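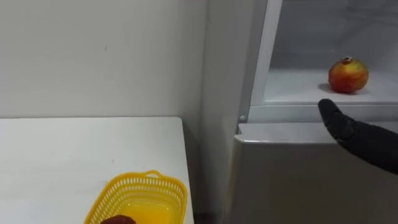 Radoslava Štefanec objects that "crisper folklore" is an unkind name for advice that mostly does no harm, and would prefer "kitchen custom." The older term is kept in this entry, as it is the one most readers will search for.

Crisper folklore is the body of household rules about where fruit and vegetables should be kept, in what company, and for how long. Some of it rests on plant biology. Much of it has been copied from one household manual to the next with no sign that anyone checked.

Background

The rule with the best support concerns apples. Ripening apples give off ethylene, a gas that speeds ripening in many other fruits, and cold slows the process. From this modest fact come much bolder claims, among them that a single apple will ruin a full drawer of greens overnight. The Statholm household guide repeats the claim in three chapters and gives a source in none of them.
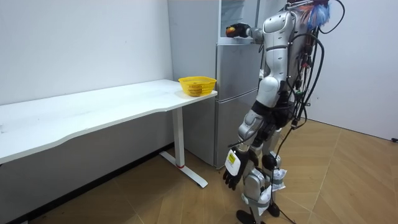 Kamil Kováčik
Section editor, Food and Household

Disputed claims

The Doležal pamphlet lists 13 foods that must "never" be chilled. Tomatoes are the usual case. Cold can dull their flavor, but a very ripe tomato left on a warm counter may spoil before it is eaten, and the pamphlet does not weigh one loss against the other. Its warning about cucumbers is better founded, as they can be damaged by long spells of cold.

The potato rule is often garbled. Cold storage raises the sugar in potatoes, which makes them brown faster when fried. Later versions turn this into a claim that chilled potatoes are poisonous, a much larger statement.

The Brorkside survey, which drew 3302 replies, is widely cited as proof that drawer settings cut waste. It asked people what they believed they threw away. Nothing was weighed, and six of its questions assumed the answer.

Humidity sliders

Most sliders open or close a vent. Leafy greens wilt more slowly in moist air, so closing the vent may help, though a half-empty drawer behaves differently from a full one and manuals seldom mention it.

See also: Ethylene; Root cellar; Food waste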